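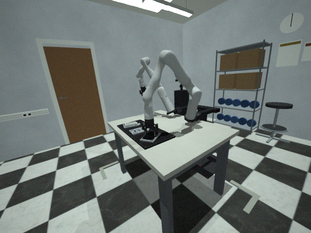 Equipment Planner, Laboratory Automation
Botholm site, full time, fixed term of 14 months

Ivach is looking for an equipment planner to help us buy and set up our next round of robot benches. We run plate handling for small research groups who can't justify a bench of their own, and the present layout has reached its limit. You would report to Rasa Vaher, who looks after the equipment budget.

The job starts with the layout model. Every bench is drawn up and run in simulation before an order goes out, and you will be expected to read those models and ask awkward questions of them.
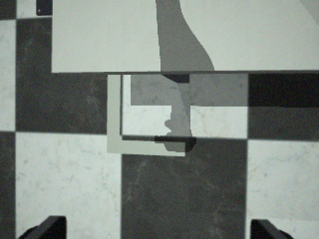 Floor space is the first thing we cost. Each bench is charged to the project by the area it takes up, including the room needed to walk round it and get at the cabling. Positions are fixed early, and the pale L-shaped marking by the table is the sort of thing you would check against the drawing before agreeing a delivery. Moving a bench later costs us 700 pounds in fitting time, so we prefer to do it once.

The second part of the job is consumables and small parts - plate holders, adapters, gripper fingers, spare fasteners.
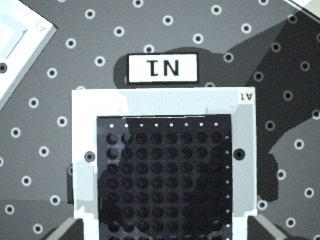

They are cheap one at a time but add up over a year, and lead times vary a good deal. Last year's spend on holders and adapters alone was over 2625 pounds. Tzu-hsuan Tai keeps the parts list at present and will hand it over to you in your first month.

You will need:
Experience of buying technical equipment, in a laboratory or a workshop
Confidence with spreadsheets and written quotes
Enough knowledge of robot arms to compare reach, payload and service terms

Useful but not required: some time spent with simulation software, or with the Edix ordering system.

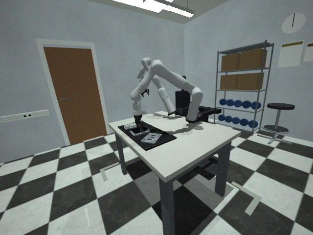 Two-arm bench layout, with the work mat at the left of the table.

Interviews last 90 minutes and include a short costing task. Send a CV and a covering letter to Prodromos Andreadis at the Botholm office by the last Monday in June.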